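Jusbridge Yarn Swap – your questions

Do I have to bring yarn to take yarn?
Nope! I'd love it if you did, but beginners can grab up to seven balls for free.

What do you accept?
Wool, cotton, acrylic, any colour. Part balls are fine if they're over 28 grams. Please check for moths first, I beg you.

Where do I park?
Behind the Pakmont library, off the laneway. It fills up early on market days.

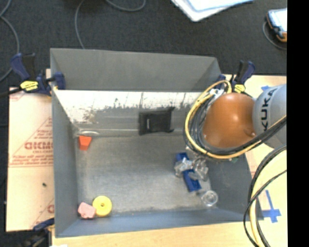

Grey metal bin on a wooden tabletop.

Can I bring the kids?
Of course – there's a colouring table near the kettle.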